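Storing a Suit Jacket So It Keeps Its Shape

A jacket that gets worn a few times a year spends most of its life on a hanger, and most of the wear I see on them comes from the closet. These are the things I do at home in Vavville with ours.

Before it goes away

Empty every pocket, inside and out. Coins and keys pull the cloth down and leave a bulge. If the pockets have flaps, check that both are out or both are in.

Brush it while it is on the hanger. Start at the collar and work down, short strokes, and turn the collar up to do underneath. A damp cloth will take care of most lint on dark fabric. Let it air overnight outside the closet before putting it back.

Do up one button, the upper one on a two-button front. Leave the rest open.

Hangers

Wire hangers are for the trip home from the cleaner. After that the jacket needs something wider. Wood with shaped ends is best for a heavy jacket. A plastic hanger is fine for a light one, or for a jacket that will be worn again within the week. Set the hanger so the neck sits in the middle and the shoulders fall evenly, then let go and look at it from the front. If one lapel rides higher, lift it off and start over.

If you are short on rail space, the shirt can go under the jacket. Put the shirt on the hanger first, fasten the collar button, then add the jacket and smooth the lapels so they lie open over the shirt collar. I only do this for a day or two at a time, as the shirt sleeves crease inside the jacket sleeves.

Leave the width of two fingers between garments. Packed tight, the lapels get pressed in the wrong place and need steaming.

Covers

Use cloth, never the thin plastic bag from the cleaner. An old pillowcase with a hole cut in the closed end works. For long storage, add a cedar block and replace it or sand it each February.

Loose threads and hems

Look over the cuffs and the bottom edge in good light. Don't pull a thread that is hanging. Snip it, or work it through to the inside with a needle. Tighten buttons before they come off, using doubled thread and a short shank.
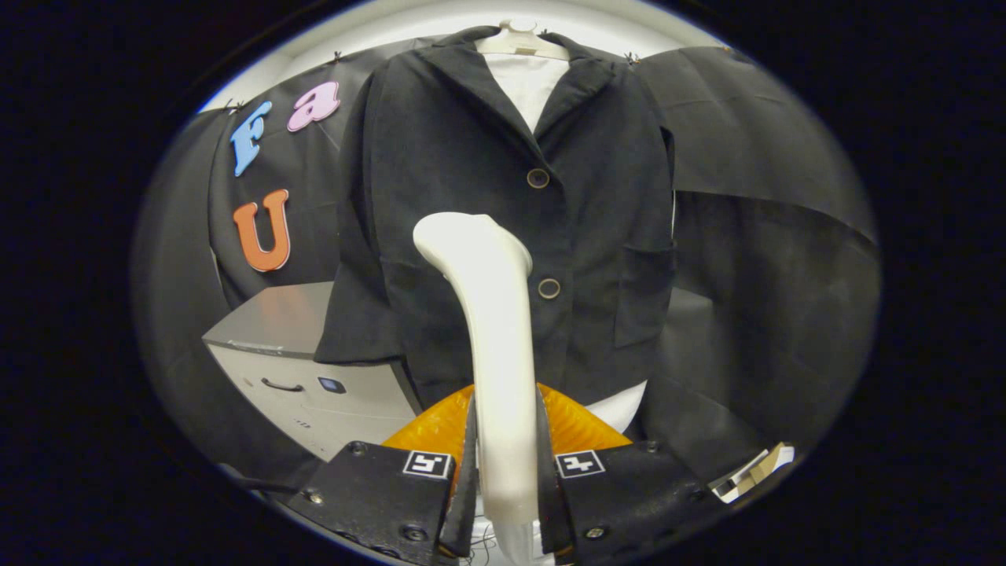
Gonzalo Collado: I'd skip the damp cloth on wool and use tape wrapped around your hand, sticky side out. It gets the lint off dark jackets faster and you can hang them straight back up.

Tape is fine on smooth cloth. On anything with a texture it can lift the fibers, so try it on the inside of the hem first.

Ermelinda Salgado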